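From the Toy Cupboard
26 May 2022

Well, the Janlow Hall toy library is open for another season, and what a cheerful mess it's been! We had 177 loans go out last term (a record for us, I'm told, though I haven't gone back through the old exercise books to check) and I want to use my little corner of the newsletter to talk about the thing I get asked about most, which is play food.

Play food is the most popular thing we lend and the most annoying to get back complete. A wooden train comes home with its carriages. A shopping set comes home with half a lemon and somebody's sock. So Sosina Dinsa and I spent two evenings going through all the fruit and veg, giving it a good wash in warm soapy water and working out which bits belonged together. Sosina is much stricter than me and threw out anything with teeth marks, including an eggplant I was quite fond of.

The new arrangement goes like this. Each set now lives in its own basket, and each basket goes home in its own bag. Kids love the bag as much as the food, it's half the game! My neighbour's little bloke spent a whole arvo "doing the shop" up and down our hallway and charged me six dollars for a banana. 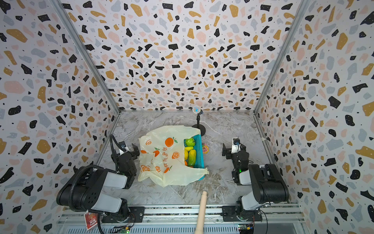

Fruit and veg in the blue basket, with the citrus bag and a small plush friend.

I do have a soft spot for that orange print. Plain bags would have been easier to find, but the bright ones get noticed on the back of a door and don't get used for bin liners, or so we hope. If yours splits, just bring it back and we'll swap it over, no fuss and no fine.

A few small requests while I've got you. Please tip the basket out and have a quick look before you bring it in, and check under the car seat too. If something's gone missing, tell us, because we've got a tub of odds and ends and can usually match a stray carrot. And please don't put the plastic fruit through the dishwasher. Zohreh Rashti tried it for us with two pears and they came out looking very sorry for themselves.

We're also after a toy till, if anyone has one sitting in the garage. Ours has lost its drawer and the buttons stick. Drop it at the hall any time we're open, or give me a yell and I'll come and get it.

Borrowing stays free for members until the end of September.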